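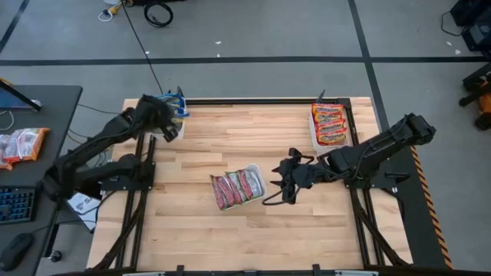 Departamento de Automatización y Seguridad de Procesos · Flultville

Tiempo de lectura: 2 minutos

Storka ha aprobado una guía interna de buenas prácticas para los puestos con brazos robóticos que manipulan alimentos envasados. El documento, de 11 páginas, entra en vigor con fecha 2 abr 2021 y afecta a todas las mesas de trabajo de la sede de Flultville, tanto las de ensayo como las de formación.

La guía sustituye a las instrucciones sueltas que cada equipo guardaba por su cuenta y reúne en un solo texto las normas de delimitación del suelo, cableado, manejo de bandejas y parada. El borrador circuló en enero y recibió 53 observaciones, la mayoría sobre el paso de cables entre el puesto del operador y la base de los brazos.

Entre los cambios principales está la señalización. Los límites de cada puesto se marcarán con cinta en el suelo, y el lado de la mesa que dé a una zona de paso llevará cinta de franjas de advertencia. Con los brazos alimentados no se puede cruzar la línea ni meter las manos sobre el tablero, tampoco para recolocar un paquete caído.

En las mesas de dos brazos, la guía pide que solo una pinza entre en cada bandeja. La otra esperará abierta y fuera de ella hasta que la primera se haya retirado. La velocidad máxima durante los ensayos con producto queda fijada en 50 milímetros por segundo y cualquier aumento tendrá que autorizarlo por escrito el responsable del puesto.

El apartado de cables es el más largo. Los que cuelguen de la pinza deben tener holgura para todo el recorrido del brazo, sin engancharse en las bandejas. Los del suelo se recogerán o se fijarán antes de empezar el turno. También se retirarán papeles y restos de envoltorio.

«Teníamos tres formas distintas de hacer lo mismo, según quién hubiera montado la mesa», explica Colm Ó Briain, coordinador de la guía. «Ahora el operador que cambia de puesto encuentra las mismas reglas».

El texto se ha redactado con la consultora Morris, que revisó 528 partes de incidencias menores. Las paradas no previstas se anotarán desde ahora en Sorkex, el registro interno, antes de volver a poner en marcha los brazos.

La guía puede consultarse en la intranet y hay una copia impresa en la oficina del departamento. Las dudas se envían al responsable de cada puesto.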